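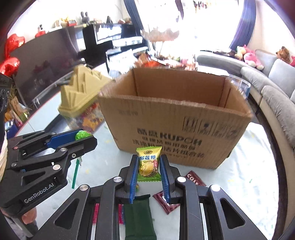
The food parcels for Munia are planned on a spreadsheet, and most of the arguments about them are arguments about one column, the one headed "other". Flour, oil, lentils, salt, sugar and tea all have their own columns and their own weights. Everything given to us outside the bulk order goes under "other", and that is where sweets end up. I like sweets as much as anyone, but a single packet of durian candy, yellow-green with 榴莲糖 on a white band and a picture of the fruit, shows the difficulty well enough. I can't read it. Most of the families we deliver to can't read it either, and the fruit doesn't grow anywhere near them. Before it goes in a parcel somebody has to find out what is in it and write that on a slip in a language people know.

I have been at Hellwig for two years now, on the distribution side. We are a small relief outfit and we mostly work behind larger ones, taking the villages at the end of the road that their lorries don't get to. Munia is a district of that kind. The river came up in spring, took the lower fields and the bridge at Skalis, and people have been living partly on parcels ever since. I've been asked a few times to write down how a distribution works, so I will describe the last one.

We had 340 households on the list. The list is made by the village councils and then checked by us, door to door where we can. Checking took longer than the distribution itself. Some households had split since spring, usually a married son moving out with his family into whatever was standing, and the councils had handled this differently from one village to the next. In the upper villages a split household counted as two. In Skalis it counted as one, and people there were annoyed when they heard. We ended up using the same rule everywhere, which is that if you cook separately you are a separate household. It isn't perfect. A few people bought a second cooking pot, I am fairly sure of that, and I don't hold it against them.

The parcel is meant to last a family of five for two weeks. A family of seven gets the same parcel plus a top-up bag of flour, and anything larger gets two top-ups. We used to scale everything by the head and gave it up. It meant opening sacks at the distribution point and weighing out in the open, with a queue watching the scales, and every queue has someone who thinks the scales are wrong.

Packing was done at the Wellitow warehouse. It has a good roof and a bad door. The lorry can't back up to it, so every sack is carried the last stretch over gravel, and when it rains we lay pallets down and carry across those. Sylvain Deschamps runs the floor there. His rule is that the oil goes in last and stands upright, and he checks. On the distribution before this one we lost nine bottles to leaks and had to repack the parcels underneath them, sugar and all. This time none leaked on the way up.

As for the donated goods, we got more than we could sort. There were biscuits, instant soup, baby cereal, shampoo, and a good many sweets and snack bars from different places, all mixed together. The shampoo was packed in with the soup and the soup tasted of it. We put the baby cereal aside for the clinic, which knows which mothers want it. The sweets we argued over for most of an afternoon.

One view was that sweets are not food and take up weight. Another, which was mine, was that children in Munia have had lentils since spring and a sweet weighs next to nothing. The real objections were practical ones. Nuts are a worry. Gelatine is a worry, as most of the families won't eat it if they don't know what it came from, and they'd be right to be cross with us for slipping it in. Then there is fairness. If one parcel has a chocolate bar in it and the next has two boiled sweets, that will be known in every house by evening.

What we did in the end was to keep sweets out of the parcels altogether. Anything we could identify and clear went in a separate box for each school, and the teachers gave them out as they saw fit. Anything we couldn't identify stayed in Wellitow. There is still a crate of it on the shelf by the office and I would be grateful if someone would take it away.

The distribution itself started at six in the morning, which was the councils' choice. People wanted to be back in the fields by midday. We had two tables, one for checking names and one for signing, with the parcels stacked behind. Older people and women with small babies went to the front. At Skalis the footbridge is only wide enough for one person with a load, so we let people across in batches and it was slow. The last parcel there went at three in the afternoon. I had told them noon, and I apologised to the council, who said they had expected three.

There were seven parcels left over at the end. Four belonged to people who had gone down to the town for treatment and their neighbours signed for them with the council's agreement. The other three came back with us. We'll try those households again when we go up next.

A week later we went round asking what people thought. Nearly everyone wanted less sugar and more oil. Several asked for soap, which used to be in the parcel and was dropped before my time, and I have put in a request to have it back. The tea was disliked. I tried it myself and it was dusty stuff. One man said his sack of flour was short, so we weighed it in his kitchen and it was, by roughly a cupful. We had a top-up bag in the car and left him some from that.

The next round depends on the road. If the rain holds off through November we can get the lorry as far as the old mill and carry from there. If it doesn't, we'll be hiring donkeys again, and I'll need to find the man we hired them from last time, who has changed his telephone number.

Last updated: November

Home | Older posts | Newer posts | About me | Links

Contact: use the form on the About page. Text copyright the author. Back to top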